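# La housse verte, encore une fois

Quand je suis arrivée chez Wuraden, on m'a demandé de laisser mon manteau sur le radiateur du couloir et de ne pas parler trop fort. La séance était déjà commencée. Dans la salle, chacun avait sa chaise de bureau et son geste à refaire.

Le geste du jour concernait une housse de tissu vert vif, qu'il faut prendre avec une pince tenue à la main. Mitiku Bogale, qui dirige les séances, appelle cela « prêter sa main ». La personne ne touche pas le tissu avec les doigts. Elle travaille seulement avec les deux mâchoires de l'outil, et c'est ce mouvement, enregistré avec l'image, que le robot devra apprendre plus tard.
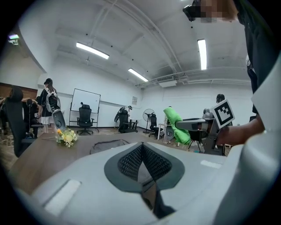
Le projet s'appelle Kirnero. Il a commencé en décembre avec des objets durs, des tasses et des boîtes, et Bogale reconnaît que cette période était confortable. Une tasse garde sa forme. Un tissu change à chaque fois, et deux démonstrations de la même personne ne se ressemblent presque pas. Pour la housse, l'équipe a prévu 384 démonstrations. Le matin de ma visite, elle en avait gardé 185.

Je dis bien gardé. Selamawit Kassa regarde chaque enregistrement et elle refuse ceux où la main a hésité trop longtemps, ou bien a triché. Tricher, dans son vocabulaire, c'est aider la pince avec le genou ou avec l'autre main. « Les gens le font sans le savoir, m'a-t-elle expliqué. Chez eux, ils mettent une housse avec tout le corps. » Elle a écarté 78 essais depuis le début, et elle se souvient de plusieurs.

J'ai demandé d'essayer. La pince est plus lourde que je croyais, et après quelques minutes le poignet commence à se plaindre. Le plus difficile pour moi était de lâcher. J'ouvrais les mâchoires trop vite et le bord du tissu repartait en arrière. Wichai Sombatkul, couturier de formation, m'a conseillé de descendre un peu la main avant d'ouvrir. Il travaille par périodes de 40 minutes, puis il va boire un thé et ne veut rien tenir du tout.

Avant Kirnero, la même équipe guidait un bras à distance, avec une manette. Marijke Dekker, l'ingénieure, garde un souvenir mitigé de cette époque. Les trajectoires étaient propres, mais lentes, et les opérateurs oubliaient la profondeur. Avec l'outil dans la main, on retrouve une vitesse naturelle. Il reste que le poignet humain tourne d'une manière que le bras ne peut pas toujours suivre, et ces essais-là doivent aussi être retirés.
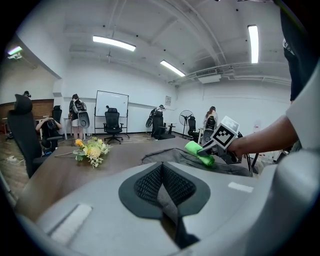

Faut-il être habile pour montrer un geste à un robot ?

Il faut surtout être régulier. Une personne moyenne qui garde le même rythme donne souvent de meilleures données qu'une personne très adroite qui change de méthode à chaque essai, et l'équipe prévoit une demi-journée d'entraînement avant le premier enregistrement.

Asnakech Sisay, la doyenne du groupe, n'est pas tout à fait d'accord. Pour elle, il faut laisser aussi les petites corrections, le moment où l'on reprend le tissu parce qu'il a glissé. Kassa en accepte maintenant une partie, à condition que la reprise soit faite avec la pince seule. Elles en discutaient encore quand j'ai repris mon manteau.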